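Still up, almost eleven, and my hands smell like metal polish, but I want to get this down while I'm happy about it, because I know what I'm like and by tomorrow I'll only remember that my back hurt.

The bench is clear. The whole pale top of it, end to end! I had forgotten what color the wood was. I rubbed it down with a damp cloth, then a dry one, and then stood there with my coffee just looking at it like a person in a museum.

It started with a single hinge. I wanted the hinge for the gate (the left one, the one that has been hanging by a screw and a half since the spring) and I knew, I KNEW I had bought a pair of them from Wallner last July. I could picture the little paper bag. I looked in the drawers, then in the coffee cans, then behind the paint, then back in the drawers as if they might have turned up in the meantime. Forty minutes gone. And at that point I thought, all right, we are doing this, we're doing the whole thing, today. I called Mahnaz to say I wouldn't make it over for lunch and she laughed at me and said she'd believe it when she saw it. Then an hour later she showed up with flatbread and cold chicken and a roll of labels, bless her, and stayed until four.

She is so good at this. I'm a person who picks up a thing and remembers where it came from and then has to tell the story. Mahnaz picks up a thing and says "keep or go" and waits. We got through the entire long shelf that way. The old Zikon drill went (it only ran if you held the cord at an angle, and I've been holding that cord at an angle for years). The second vise stayed. The jar of keys went, after I fought for it and lost. I did sneak one key back out, the big iron one, because it's beautiful and I don't care.

Around two Nima came by to borrow the ladder and made the mistake of asking if we needed a hand. He carried out the broken shelving, the wet cardboard from the corner by the door, and a box fan with no blades in it. None of us could remember the blades. He also found the hinges! They were inside a rain boot. My own rain boot, the left one, with the receipt still in the bag. I have no explanation and I've stopped looking for one.

The screws were the big job. I've been putting that off since we moved to Cetdale, and it was worse than I thought. Every tin had a bit of everything in it, and there were tins inside of tins. We dumped one whole drawer onto an old sheet on the floor and sat down with our legs out like kids with Halloween candy. Wood screws to me, machine screws to Mahnaz, nails in the bread pan, and anything with a washer stuck to it went in the "later" pile. I thought I'd hate it but it was lovely. You get into a rhythm. The radio was on low and the door was open and it had that warm dusty smell, and we talked about her sister and the new baby and whether I should put a window in the back wall (yes, she thinks, and I think so too, only not this year). I counted one jar just because I wanted to know. It was the short brass ones, and there were 178 of them. I don't own a single thing that takes a short brass screw. They have their own label now anyway, in my best handwriting.

Sandpaper is sorted by grit at last. I had sheets all the way up to 800, hardly touched, and I've been buying new packs every time because I couldn't find the old ones. So that's me set until I'm ninety. I rigged up a hanging file out of an old magazine rack and it works so well that I keep going back and flipping through it.

Now the bins. I'm nearly more excited about the bins than the bench. I've been wanting proper metal ones forever, the kind you can really throw things in, with no plastic to crack when it freezes. Shahram told me the shop over on the Wiven road was clearing out their old ones, and I drove there before breakfast last week and got four of them for 10 dollars each, and the man threw in a stack of dividers that don't fit but might, with some persuasion. They're scratched and scuffed and have clearly had a life. I love them.

What I like most is a bin with sides that slope in toward the bottom. With straight walls the last few pieces always hide down in the corners and you're scraping around with your fingernails. With a slope everything slides down to the flat part and waits for you. I tried it with a handful of bolts from every side, like a little kid with a marble run, and down they went, every time. Very satisfying noise, too. Wyn next door put his head over the fence to ask if I was all right.

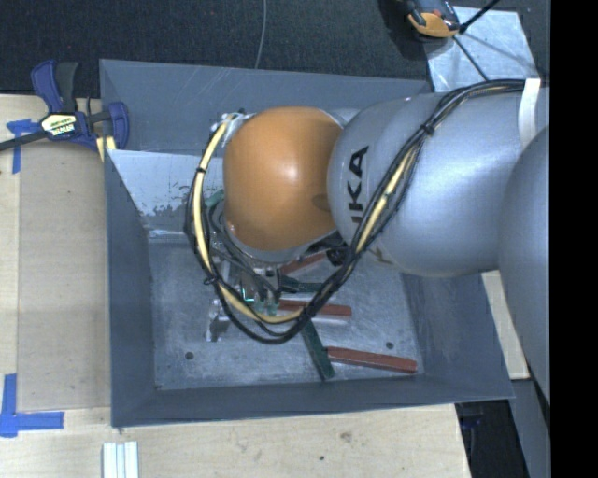 I've been going back and forth on whether to paint them. Part of me wants them all the same color, a nice deep green maybe, with the names on the front in white. But then I look at a worn gray one with all its scratches and think, why would I cover that up? It would get scratched again in a week. So for now I've just washed them out with hot water and dish soap, dried them well so they don't rust, and gone over the worst of them with polish. It didn't do a whole lot. The old marks are in there for good. They feel cleaner in the hand, though, and the dish towel came away black, so something happened.

The plan for tomorrow: bin one is bolts and nuts, bin two is pipe fittings, bin three is hooks and brackets and all that hanging-up stuff, and bin four is the honest bin, for whatever I've got in my pockets at the end of the day. Mahnaz says bin four will swallow the other three inside a month. I've promised her I'll empty it every Sunday... no, I'll say every couple of weeks. Let's start with something I can keep.

Akash called while I was sweeping up. He wants to come over and build the planter boxes here, now that there's somewhere to do it, and I said yes before he'd finished asking. I'd love that. It's exactly what I wanted the place for when we bought the house, people coming by and making something, sawdust everywhere, someone putting the kettle on. For so long I've been a bit ashamed to open the door. Tonight I left it open on purpose, with the light on.

Things still to do, so I don't lose them:
Hang the gate (I have the hinges!!)
Get 30 feet of that flat edging for the shelf fronts, measure again first
Ask Wyn if he wants the fan box for parts
Take the Zikon drill to the recycling place and don't bring it home again
New bulb over the vise, warmer than the one in there
Give Mahnaz her labels back, or buy her a new roll, I used nearly all of it

I went out one more time before I locked up, just to run my hand along the bench. Smooth all the way except for the burn mark from the soldering iron, and I'm fond of that. I put the big iron key on the nail by the door, where I can see it when I come in.

My knees are killing me. Bath, then bed, and I'm setting the alarm for seven so I can do the gate before it gets hot.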